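[Tonunero-list] Re: running the archive off old desktops?

Print this message | E-mail this message

From: Giang Võ
Date: Apr 3, 2020

Tyyne Kiiskinen wrote:
> Does anyone still keep their choir recordings on a machine
> at home? I have 60 tapes from Lukcombe to transfer and
> would hate to buy something new for it.

Tyyne, yes, and please do it! I moved 538 songs off cassette last October on a desktop older than my nephew, and I loved every evening of it. Hearing Ánh's solo from the Lò concert again - with the coughing and the door and everything - made me stop and play it three times over.

Clean the tape heads first, then fast-forward each tape to the end and back before you record. Save as WAV, never straight to MP3. Around 200 of mine needed the left channel turned up, and I could only fix that so well because I had the full files.

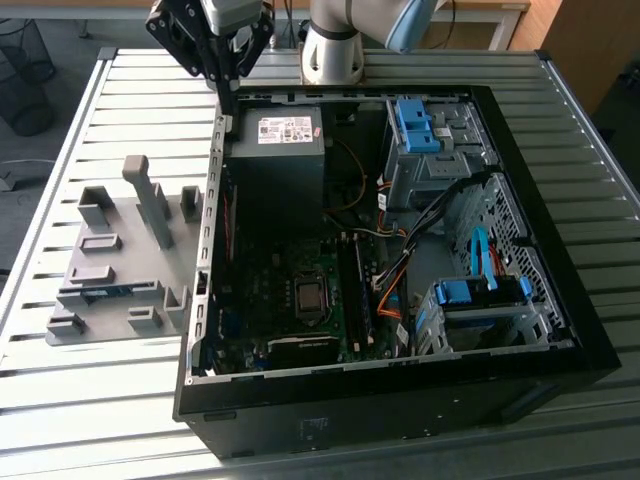 Label as you go. I put the date, the hall and the first line of the song in the file name, and Châu can now find anything we ask for in seconds. Do the Kaltent tapes early if you have any, they shed brown dust all over the rollers.

I can lend you my deck for 8 weeks. Send me your address!

Giang

Comments

Tuấn Lục: Does the deck do Dolby B? Half of mine need it.

Giang Võ: It does, switch on the back.

Châu La: Please put the conductor in the file name too!!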